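About Us

Hi, and welcome to Adoletti! 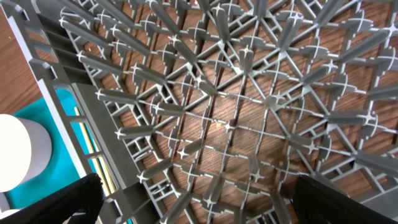 I'm Yamila, and I run a small breeding center for freshwater turtles on the edge of Clutow, in a long low building that used to store apples. If you've landed on this page you probably either met us at a school visit, found a turtle in your driveway, or typed "help turtle eggs" into a search bar at 11 at night. All three kinds of people are very welcome. I'll try to explain who we are and what we do, and I'll try to keep it shorter than I do in person (my family will tell you this is a struggle).

How it started

I was working as a vet tech in Soreck, mostly cats and dogs, and one July a road crew brought in a female turtle with a badly cracked shell. She was full of eggs. We couldn't save her, but the vet I worked for got the eggs out and asked if anyone knew how to incubate them. I said yes. I did not know how to incubate them. I drove home with a plastic tub of damp vermiculite on the passenger seat and spent half the night reading everything I could find.

Nine of them hatched! I still can't really describe what that was like. They're the size of a quarter and they come out furious. I released eight of them at the Jara wetlands the next spring, and the ninth, who had a twisted back leg, is asleep under a heat lamp a few feet from me as I type this. Her name is Biscuit and she is the boss of everybody.

After that, people just kept bringing me eggs. Then they brought me adults. Then the state wildlife office called and asked, very politely, whether I had a permit, and that was a long winter of paperwork. But we got it, and we rented the apple building, and that's how Adoletti became a real place with a sign out front and a phone that rings.

What we do

Most of our work is what's called head-starting. A baby turtle in the wild has a terrible time of it. Raccoons dig up the nests, herons and bullfrogs and big fish eat the hatchlings, and the ones that make it to adulthood have to get across Route 9 to lay their own eggs. So we collect eggs from nests that are in bad spots (gravel shoulders, ball fields, one time a long jump pit), hatch them here, and raise the babies through their first winter while the wild ones are sleeping in the mud. Ours stay warm and eat all winter, so by spring they're much bigger than they would have been, and a lot harder to swallow.

To date we've put 813 young turtles back into the Jara wetlands. I would love to see that reach 1000, and if the next couple of nesting seasons go our way I think it will.

We also keep a small breeding group of 2 species that have gotten really scarce in our part of the state. Those are slow animals in every sense. Some of them don't lay eggs until they're well into their teens, so this is the kind of project where you plant the tree and somebody else gets the shade. I've made my peace with that, mostly.

And then there's the patching up. Shell repair, fish hooks, dog bites, the occasional pet that was let go in a pond and shouldn't have been. Please call before you bring an injured turtle over so we can have a tank ready.

Who's here

Me, Yamila Riquelme. I do the permits, the incubators, the driving and most of the talking.

Dagim Demissie looks after the hatchlings. He came for a summer during college to get some field hours and has now been with us for six years. Dagim figured out that our babies eat better if you feed them in the late afternoon, and he's the one who redesigned the basking platforms so the little ones stop getting stuck behind them. If your kid's class has had a video call with us, it was almost certainly Dagim holding the turtle.

Gisela Zúñiga is our vet. She has her own practice in Soreck and gives us her afternoons twice a month, plus a lot of phone calls she doesn't bill for. Gisela can close a cracked shell so neatly you have to hunt for the line.

Leandro Olivares runs the nest patrol. In June he's out there at 5:30 in the morning with his flags and his notebook, walking the same sandy banks he fished from as a boy. He also builds our nest cages, those low wire boxes you may have seen out by the boat ramp. Please don't move them! They have eggs under them and raccoons are smarter than all of us.

Valdemar Bergmann keeps the pumps and filters going. He's a retired refrigeration guy, and the first time he saw my plumbing he had to go outside for a minute. We haven't lost a tank since he took over.

Things people ask us

Can I visit? Yes, from April through October, but you do need to set it up ahead of time. A tour takes 90 minutes and we keep the groups small. The incubation room is off limits, since the eggs shouldn't be jostled and the temperature in there decides whether we get males or females. (Warmer makes girls, for the species we raise. Kids love this fact and so do I.)

Can you take my pet turtle? I'm sorry, we really can't. We're a conservation center and we have to keep our animals apart from pets because of disease. I keep a list of good rescues and I'm happy to send it to you.

There's a turtle in the road. What do I do? If it's safe for you to stop, carry it across in the direction it was already heading and leave it there. Don't take it to a "nicer" pond. She knows where she's going and she'll just turn around and cross the road again. If it's a snapper, keep your hands at the very back of the shell and be quick about it.

Is it working? I think so. Last spring Leandro found a female nesting at Jara with one of our notches on her shell, from one of our earliest groups. He called me from the bank and neither of us said much. I drove out there in my slippers.

How we pay for it

We have a contract with the state for the head-starting work, and that covers roughly the electric bill and the food in a good year. The rest is tour fees, school programs, the plant sale in May, and people who send us twenty dollars with a nice note. I read every note. Some of them are on the fridge.

If you'd like to help and you live nearby, what we need most is nest walkers for June. You'll get up early, you'll get wet, and you'll learn to tell a real nest from the many fake ones they dig first. We train you, and we've got spare waders in most sizes. We can also always use clean towels, kiddie pools without cracks in them, and leafy greens from your garden (dandelions are perfect as long as you don't spray).

Getting in touch

Email is best, and I answer it in the evenings after the last feeding. For an injured animal please call, and if you get the machine, leave your number and tell us where you found the turtle, as exactly as you can. We'll want to put it back in that same spot once it's better.

Thanks for reading all this! Come see us sometime. Biscuit will probably ignore you, but she does that to everyone.

Yamila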